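September 25, 2019

Rain since the morning, and I stayed in the kitchen with my papers. I promised myself to write in English every evening until the end of the course, and I have missed 9 evenings already, so tonight I will write a longer page.

I finished the second part of my grandmother's letters. She wrote them from Hornau to her sister, in a handwriting that leans so much to the right that I must turn my head. The first part was easy, it was mostly weather and prices. In the second part she becomes a different person. She is angry with the sister for selling the piano, and for two letters she doesn't even sign with her name, only with one initial. I never knew there was a piano. My mother did not know it also, I called her to ask. She was quiet for a moment and then she said, "Maybe that is why she always closed the radio when there was piano music." I wrote this down at once.

The translation goes slowly. Yesterday I spent the whole evening on one word, which can mean "stubborn" or "faithful," and my grandmother uses it about herself. I put "stubborn" first, then changed it, then changed it back. Daranee Thongdee, who teaches our Tuesday group no more but still answers my messages, wrote to me that I should leave the word in the original and explain it once at the bottom of the page. I don't like notes at the bottom of the page. When I read a book, I always lose my place because of them.
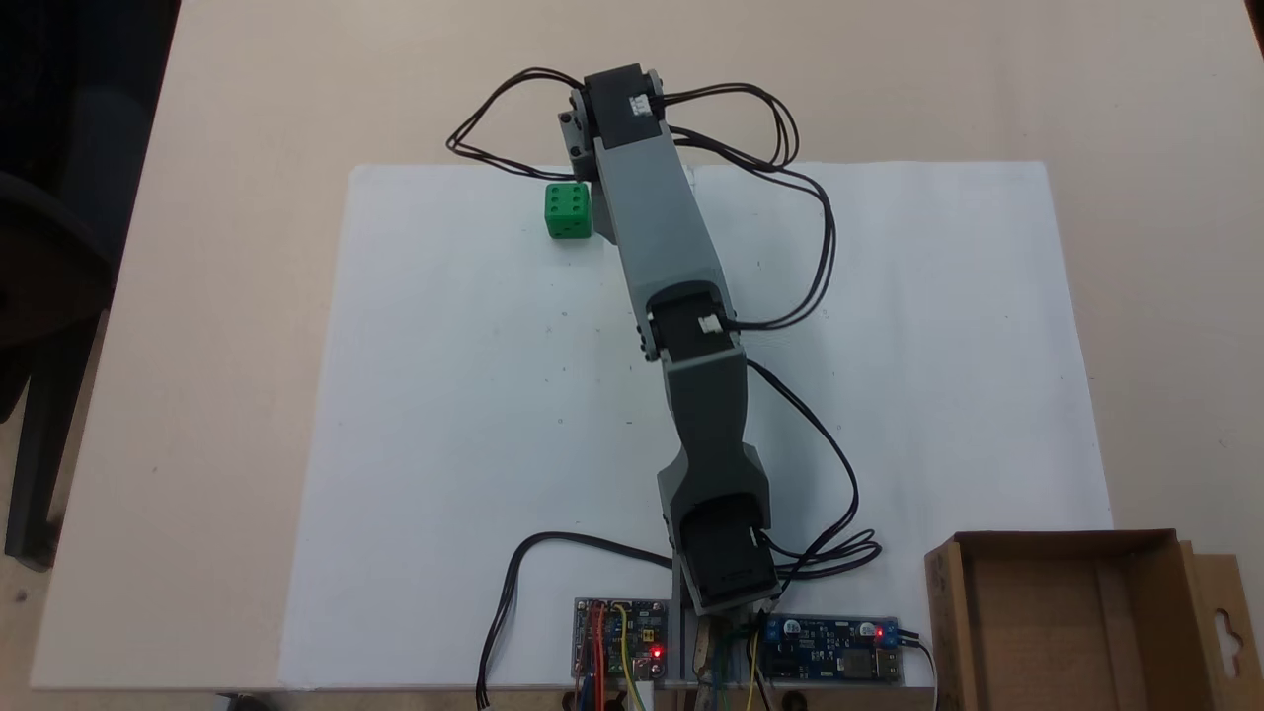 In the afternoon the rain was less strong and I walked to Suko to buy envelopes and a new folder. The woman there remembered me from July, when I bought the wrong ink and came back the next day. She gave me 25 envelopes in a paper band and asked if I am getting married. I said no, I am only sorting the letters of a dead person, and after that I felt I was rude, because she became very serious and gave me a pencil for free. Next time I will bring her some plums.

On the way home I stopped at the bridge. The river is high and brown now. My grandmother writes about a flood in the spring when she was nineteen, how they carried the flour upstairs and slept beside it. She says the house smelled of wet stone until the summer. I have read this sentence many times and I think I translated it well. It is the only one I am sure about.

For dinner I made soup with the rest of the leeks. Too much pepper. I ate it with bread and read the last pages of the Ruangrit novel, and the ending disappointed me, the brother comes back too easily.

Tomorrow I must call the dentist, pay the electricity, and begin the third part. There is one letter in it with a different paper, thin and blue, and I did not open it yet. I want to read it in the morning, when my head is clear.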